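5. Recording Demonstrations: Table to Refrigerator

This section covers collection of pick-and-place examples between a table and an open refrigerator. It assumes that the arm has been homed (Section 3) and that the head camera passed its focus check (Section 4). A full set for one room layout is 100 accepted episodes.

5.1 Before you start

1. Place the table beside the refrigerator. Leave a narrow gap so that neither touches the other when the base bumps one of them.
2. Open the refrigerator door fully by hand. The door is not part of this task. Episodes in which the arm contacts the door are rejected at review.
3. Clear the tabletop of everything except the objects for the current batch.
4. Close the blinds if direct sun falls on the refrigerator front. Brushed steel picks up reflections, and strong ones upset the exposure of the head camera.
5. Log in at the operator station and load the task file for the batch. The task name must match the batch sheet exactly, including capitals.

CAUTION: Keep hands out of the reach of the arm whenever the status light is amber or green. Press the stop button before entering the work area to reset objects.

CAUTION: Use sealed bottles only. Check each cap by hand at the start of the shift.

5.2 Recording an episode

1. Set the objects at the start positions shown on the batch sheet. Move each one by a hand's width between episodes, in any direction. Do not put them back in the same spot.
2. Press Record and wait for the tone. The first 800 milliseconds are used to align the camera and joint data, so hold the arm still until the tone ends.
3. Move the gripper to the target object. Approach from the side, with the fingers open.
4. Close on the lower part of the bottle. Gripping close to the cap makes the bottle swing during transport and hides the cap color from the camera.
5. Lift straight up until the bottle is clear of any other object on the table, then move toward the opening.
6. Pause briefly in front of the opening. The pause gives the labeling tool a clean boundary between "carry" and "place".
7. Lower the bottle onto the shelf, open the fingers, and back out along the same path.
8. Press Stop, then mark the episode Good, Fair or Discard.

Note: A small tilt of the bottle during the carry is acceptable. Do not correct it in mid-air – corrections show up as jitter in the trained policy. If the bottle slips in the fingers, finish the motion and mark the episode Fair.

Note: Batches that use two similar bottles are told apart by cap color. The spoken or typed instruction must name the color ("put the bottle with the yellow cap in the refrigerator"). Do not use "left" or "right" in these batches.

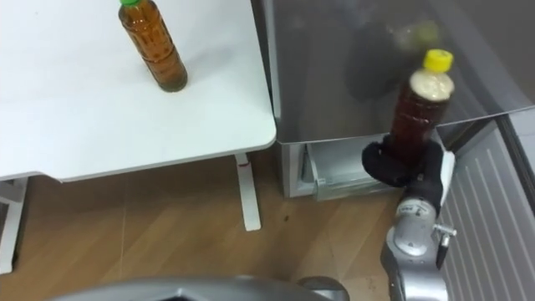
5.3 Pace and breaks

Operators should record no more than 12 episodes before a break. Grip timing gets sloppy after that, and the review logs from the Skandby kitchen set show it clearly. Rocío Arrieta keeps the shift template; ask her for a copy if your station has none.

5.4 Rejected episodes

The review tool rejects an episode automatically in these cases:

– Joint data missing for more than 3 consecutive samples
– Head camera blocked by the arm at the moment of grasp
– No instruction text attached

Rejected files stay in the holding folder until the end of the month. To dispute a rejection, add a comment to the file and assign it to Florin Nedelcu. Do not rename the file. The index is built from file names, and a renamed episode drops out of the set without a warning.

For batches with cans or cartons, continue with Section 6.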